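Qui sommes-nous

L'école Lumwood enseigne le suédois, le norvégien et le danois à des adultes, à Lille, depuis 26 ans. Nous occupons deux étages d'un ancien atelier de bonneterie, à dix minutes à pied de la gare. Les cours ont lieu en journée, en soirée et le samedi matin.

Au départ, il n'y avait qu'un cours de suédois, le mardi soir, dans une salle prêtée par la paroisse. Le norvégien est arrivé deux ans plus tard, à la demande d'infirmières qui partaient travailler à Bergen. Le danois a suivi. Nous avons proposé l'islandais pendant une saison, puis nous l'avons retiré du programme faute d'enseignant disponible.

Nos cours

Les groupes comptent huit personnes au maximum. Un module dure 38 heures, réparties sur un semestre, avec une reprise en janvier pour les débutants. Les niveaux vont de A1 à C1. Un test de placement est demandé à toute personne ayant déjà étudié la langue, même il y a longtemps ; il se passe sur place ou par téléphone et prend une demi-heure.

Nous travaillons avec la méthode Fliltberg, rédigée par nos enseignants et révisée tous les trois ans. Elle se compose d'un manuel, d'un cahier d'exercices et d'enregistrements. Le manuel de danois est en cours de refonte — les chapitres 9 à 12 sont distribués en photocopies pour le moment.

Les ateliers de conversation sont ouverts à partir du niveau A2. On y parle de sujets ordinaires : le logement, les courses, les démarches, la presse de la semaine.

L'équipe

Quentin Leblanc dirige l'école et assure les cours de suédois avancé. Il a vécu neuf ans à Göteborg, où il traduisait des notices techniques. Six autres enseignants travaillent avec lui, dont quatre ont l'une des trois langues pour langue maternelle.

La bibliothèque

Le fonds Skalerthorpe réunit nearly 200 ouvrages en langues nordiques, surtout des romans et des livres pour la jeunesse. Le prêt est gratuit pour les inscrits, trois livres à la fois, pour un mois.

Inscriptions

Le secrétariat est ouvert du lundi au vendredi, de 14 h à 19 h. Un acompte de 137 euros est demandé à l'inscription, le solde étant réglé au premier cours.
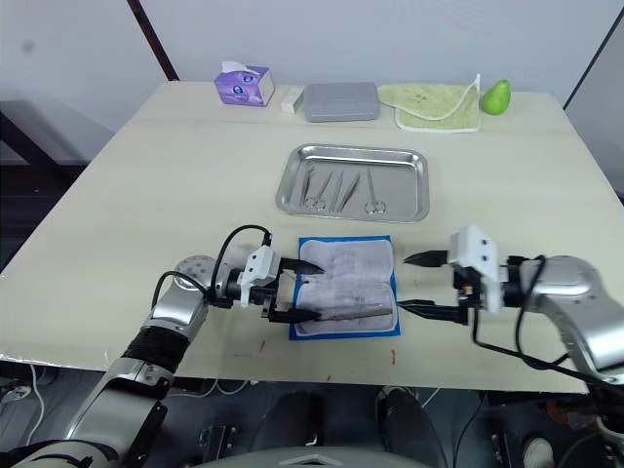 Les inscriptions par courrier restent possibles. Le formulaire est à retirer à l'accueil.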